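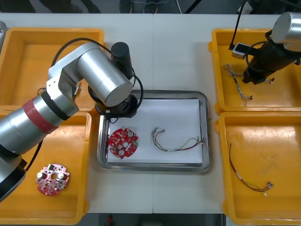
The case for the shallow bin

Dec 14, 2024

Most advice on sorting small electronic parts begins with the cabinet: a wall unit, many narrow drawers, a label on each. I used one for years at the repair bench in Murnherham Road and I now think it is the wrong tool for work in progress. A drawer is good storage. It is a poor place to put something that will be needed again in ten minutes.

My preference is a small set of open plastic bins, all one size and one bright colour, on a white table, with a steel tray between them. The bins hold what has been sorted. The tray holds what has not. That rule is easy to keep because breaking it is visible from across the room.

Colour matters more than catalogues admit. The Travitz range comes in grey as standard, and a dark component with thin black leads disappears in a grey bin under ordinary ceiling lights. Against orange or yellow it shows at once. Depth matters as well. A deep bin invites a second layer, and the second layer hides the first. I would take a 75 mm wall over anything taller, even where the taller bin costs the same. 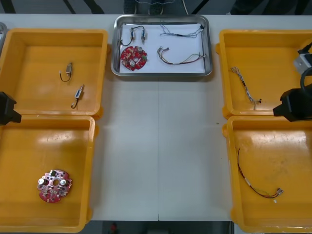
White paper in the bottom of the tray is the other habit I would defend. Bare steel reflects, and a metal-cased part on a reflective surface is hard to judge by eye. Paper also stops parts sliding when the tray is moved, and it can be written on. Colleagues at Bromby prefer a rubber mat. A mat is fine until it has picked up solder crumbs, at which point it has to be washed, and paper does not.

There are objections. Open bins collect dust, and they take up table area that a cabinet would not. Both are true. A Langat cabinet with 26 drawers stands on a footprint smaller than two of my bins. For stock that sits untouched from April to the following winter, I would buy the cabinet and shut the drawers.

Boards are a separate matter. A populated board should lie flat and alone, with nothing resting on its capacitors. It should not share a bin with loose leads - they hook under components and get pulled. Giving a whole bin to one board looks wasteful, and I have been told so. A replacement board costs more than the bin.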